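Home | Units | Handouts | Lab Bookings | Contact
This site uses cookies to remember your settings. Accept | Manage
Reading time: 3 minutes

Handout 4: The Cable Fault at Ornville, and What We Took From It
Robotics and Automation, November 2023

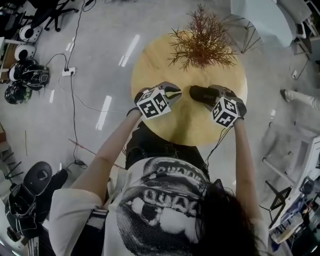
Last week we finished on sensors, and I promised you a real failure to chew on over the break. I like this one for teaching, partly for the reason that it's so ordinary. No smoke, no crushed fingers, nobody on the evening bulletin. A trailing cable got a tug, a connector moved a little in its socket, and a good deal of work had to be thrown out before anyone noticed.

The background, for those who missed the lecture. The Ornville group was recording people doing small two-handed jobs at a table with a pair of hand-held grippers, so that a robot arm could later learn the same movements. The position of each gripper comes from the marker cube on top. How far the fingers are open comes from a little encoder inside the handle, and on the Vivo grippers that signal travels down a thin cable. Please keep those two paths separate in your head, as the whole story hangs on it.

What went wrong

The group had planned 800 recordings. When they came to train on them, the arm (a Karaca, the same family as ours) would reach for a stem quite beautifully and then stop just short of closing. Everyone blamed the training settings first – I would have too – and 2 weeks went by in fiddling with them.

Then somebody plotted the raw finger readings. From recording 769 backwards, for a long stretch, the right-hand encoder froze for a moment whenever the operator reached well forward. The cable was a touch too short for a full reach, and the pull was working the plug loose. The cube went on reporting a perfectly good position the entire time, so the live display looked healthy. The software, when it received no new reading, simply repeated the old one. I'd like you to underline that last sentence, please.

Was it a safety matter?

Some of you will say no, and I do see why. But think it through with me. A gripper that believes it is open when it is shut is a poor thing to put near a hand. The same cable was also crossing a spot where people walk, and a cable that can unseat a plug can catch an ankle just as easily. When Cimwood, who look after the safety side of our own lab, went over the report, they treated the data fault and the trip hazard as one finding. I think that was sensible of them.

What we do now in our lab

- Clip each gripper cable to the handle, with a small loop of slack before the plug.
- Reach to the far side of the table with both arms before recording, and watch the finger readings as you do it.
- Keep floor cables out of the walking path. Tape down any that must cross it.
- A repeated reading gets flagged as stale after 4 missed samples, and the recording stops.
- If you trip, snag or tug something, write it in the log, even if all seems fine afterwards.

For the tutorial

Bring a page, handwritten is fine, on where you would have put the check that caught this fault earliest. Draw both signal paths, from the gripper to the saved file, and mark every point where a missing value could be mistaken for a real one. There are more of these than you'd expect on a first go, so leave yourself an evening for it. I'll have the raw plots printed out, and we'll go over them together in the second half.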